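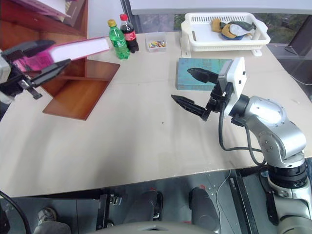

Review of the Tandik Shelving Method for Two-Arm Book Handling

Prepared by Annapurna Kulkarni, with comments from Ayane Sekiguchi

Purpose of the review

The Tandik method is a training and control procedure for tabletop robots with two arms. Its authors at the Lilley laboratory present it as a way to learn book handling from a small set of human-guided runs. Our group was asked to judge whether the method is ready for general use by teams that already own suitable arms. This review covers the method itself, its documentation and the result reported for book shelving. It does not cover the arms or the purchase of any equipment.

What the method does

Most earlier procedures train a single policy on the full task, from the first reach to the final release. Tandik divides each run at the moments when a gripper closes or opens, and trains the segments with a shared view of the table. The authors used 1266 guided runs in all, of which 300 were set aside for testing. Each segment carries a short text label, and the controller chooses the next label from the camera view eight times a second.

The second arm receives commands at every step, including steps in which it has no object to move. The authors argue that an arm left out of the command stream tends to drift into the path of the other. We found this argument sound. It is supported by a comparison in the paper's second table, although the table would be easier to read if the two conditions had been given plain names.
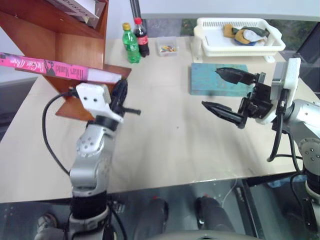

Photo: Lilley laboratory / Tandik project

Table layout and objects

The working layout places a wooden shelf unit at the left of the table and a slotted white basket toward the back. A pink book and a teal-blue item serve the left and right sides. Two plastic bottles and a clear container of small colored pieces stand between the shelf and the basket, and the reviewers regard their inclusion as a strength. A bare table would have made the camera's work too simple, and results from bare tables have seldom carried over to offices or homes.

Books are a demanding choice of object. The covers can slide against the pages, the weight shifts as the book tilts, and a thick volume leaves little room for error between two narrow fingers. The approach must also respect the shelf, which blocks a direct path from several directions. Tandik handles this by learning the approach and the grasp as separate segments, so that a poor approach can be repeated without starting the whole run again.

Reported result

On the held-out runs, the authors compare Tandik with the Rillard baseline, a single-policy procedure trained on the same data. Tandik predicted the correct next segment more often, and the gap was widest in the segments that come just before the gripper closes. Ms. Sekiguchi repeated the comparison with the released code and obtained the same ranking. Her numbers for the release segment were lower than those in the paper, and the authors have since confirmed that an older set of labels was posted by mistake.

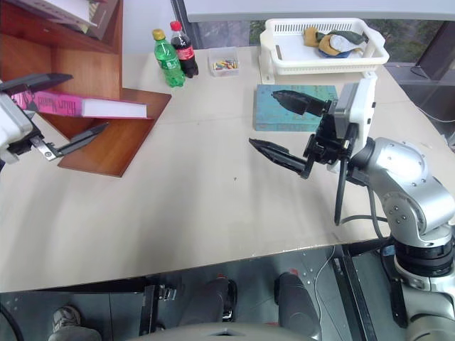
The weaker part of the study is its treatment of recovery. A run is stopped after 60 seconds, and any run that reaches the limit is scored as a failure of the final segment. A controller that hesitates early and one that drops a book late are therefore counted together. We asked for separate scores and were told that they will appear in the next release.

Documentation and ease of use

The installation guide is clear and complete. The guide to labeling is less so. It assumes that the reader has used the Oshima annotation tool, and two of its menus are described under their former names. New staff should expect to spend a full day on labeling practice before they produce usable segments. Camera setup is well explained, and the calibration check caught a deliberate error that we introduced during our trial.

Recommendation

The method is recommended for research groups with experience in guided data collection. It is not yet recommended for teaching laboratories, where the labeling guide would place too great a burden on instructors. The reviewers will consider the recovery scores when the next release is available, and will amend the rating if they support the authors' claims.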